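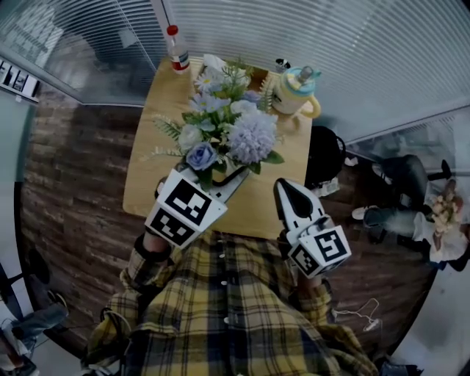
Fig. 1 – Pinces en main, marqueurs dégagés, face au bouquet posé sur la table.

Accueil | Guide Odow | Mise en route | Règles de prise | Dépannage | Contact

4. Tenir les pinces et préparer la table

Bon, on arrive au chapitre que je préfère, celui où on touche enfin à quelque chose ! J'ai repris les consignes de Na-rae Seol, qui a écrit la première version pour l'atelier de Derdale, et j'y ai ajouté ce que j'ai appris à mes dépens. Lisez tout une fois avant d'empoigner quoi que ce soit (je sais, moi non plus je ne le fais jamais).

1. Asseyez-vous ou restez debout, mais choisissez, et gardez la même position pour toute la série. Moi je règle ma chaise une fois, et ensuite je n'y touche plus.

2. Prenez une pince dans chaque main, doigts de la pince vers la table. Les cubes blancs à motifs noirs doivent rester tournés vers le haut et vers l'extérieur. Un pouce qui déborde sur un motif, et le suivi de position décroche.

3. Regardez vos mains, puis l'objet, sans grands coups de tête. Les deux cubes doivent rester dans votre champ de vision.

4. Placez l'objet principal au milieu de la table. Pour l'exercice Restrepo, c'est le bouquet artificiel dans son vase, avec la bouteille et la tasse à bec plus loin, de part et d'autre. Laissez-les là où elles sont, elles font partie du décor à contourner.

5. Démarrez l'enregistrement, attendez 3 secondes les mains immobiles, puis approchez la première pince du vase. Doucement ! On vise la base, jamais les fleurs.

6. Reposez, écartez les deux pinces, comptez encore 3 secondes et arrêtez.

Remarque – Une série complète compte 20 prises. Au-delà, mes poignets protestent et mes gestes deviennent bizarres, alors je fais une vraie pause, café compris. Le registre de Tirnovlow en est à 563 prises validées, et les plus propres viennent presque toutes des débuts de série.

Remarque – Les manches à carreaux, ça passe très bien. Il faut seulement que le poignet du vêtement ne retombe pas sur le cube, sinon retroussez d'un tour.

ATTENTION – Gardez 70 cm libres derrière vous et rangez les câbles contre le mur avant de commencer. Un câble qui traîne au sol se range même s'il est « loin », on finit toujours par reculer.

ATTENTION – Si des collègues restent assis près de la table, prévenez-les que ça enregistre et demandez-leur leur accord. Pas d'accord, pas de prise. Cette règle vaut aussi le samedi, quand on se croit entre nous.

7. Notez le numéro de série sur la fiche, avec vos ratés. Un vase renversé se note « R », une pince mal fermée « P ». Les prises ratées se gardent, ne les effacez pas vous-même.

Pour le nettoyage des doigts et des patins, passez au chapitre 5.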